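Home Talks Build Logs Tool Library Join Contact

Filed under: Talks & Handouts / Robotics

Teleoperating a five-digit hand from a headset: speaker notes
Nusrat Ghumman, Clurnton shared workshop, January meetup

Slide 1. Title. Skip the bio. Say that the hand project is called Truder and that the notes will be posted with the bill of materials.

Slide 2. What the system does. An operator wears a VR headset. The headset tracks the operator's bare hands with its own cameras. A laptop receives the joint positions, converts them to motor targets, and sends them to the hand. No gloves, no exoskeleton. State the limits early: there is no force feedback, and the operator judges contact by eye.

Slide 3. Why hand tracking and no glove. We built a glove first. The bend sensors drifted during a session and had to be recalibrated for each person. Optical tracking has its own fault, which is occlusion. When the fingers curl behind the back of the hand, the headset guesses. Sit with the palms turned partly inward and the guess gets better. Demonstrate with own hands at this point.

Slide 4. Retargeting. Spend the most time here. A human hand and a robot hand don't have the same proportions, so copying joint angles gives a pinch that misses. We match the vectors from thumb tip to each fingertip, scaled by a constant per finger, and solve for joint angles. The solver starts from the previous solution. Joint limits are hard constraints. Each output is low-pass filtered before it goes on the bus.

Mention the weighting. Below a set thumb-to-finger distance the pinch vector gets a much higher weight, so that a nearly closed human pinch becomes a fully closed robot pinch. Without this step small objects drop.

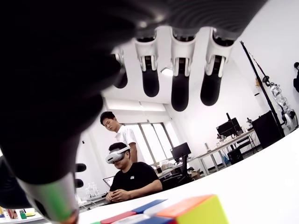
Slide 5. Latency. We logged 2105 command cycles over one evening. Median delay from headset pose to motor command was 44 ms. The worst cycle was 539 ms, traced to the wireless link when the laptop changed access points. Moving to a dedicated router fixed the long tail - the median hardly changed. Motor response is on top of these numbers and was not measured.

If asked about prediction: tried it, removed it. It overshoots when the operator stops suddenly.

Slide 6. Test objects. A puzzle cube is a good first object. The faces are flat, the edges are easy to see in the camera view, and a bad grip shows up as a rotated layer. Start with a plain pick and place. Turning a layer with the fingers is a separate problem and we don't claim it.

Slide 7. Wrist camera. Mounted close to the palm, looking out past the fingers. The fingers take up a lot of the view and that is acceptable, given that contact is what we want to record. Fix the exposure by hand. Auto exposure hunts whenever a dark finger crosses in front of a white table. Strain-relieve the cable at the wrist; we broke 2 before doing so.

Slide 8. Working as a pair. The person in the headset should not also be responsible for the stop button. Have a second person stand by, watch the hand and the operator, and call out before enabling the motors. The sequence we use:
Spotter says "clear".
Operator opens both hands and holds still.
Spotter enables.
Operator moves slowly until the robot pose matches.
If tracking is lost the hand holds its last pose. It does not open. This was argued over at length and may change.

Slide 9. Mechanical notes. Vandenberghe bearings in the finger test rig, no complaints so far. Rubber tips wear on the thumb side first. Check the fingertip screws before each session. Printed spacers creep if left clamped overnight.

Slide 10. Open items. Tactile sensing in the tips. Better scaling for operators with small hands, which at present means editing a config file. A left hand, if the budget allows.

Questions, then the live demo if the network is up. If it isn't, play the recording and go through the latency plot again.

Recent talks and handouts
Clalance: a two-axis balancing platform from scrap motors
Choosing a bus for small servos
Printing flexible parts without stringing
Bench power supplies: what to check before buying used
Workshop induction slides, updated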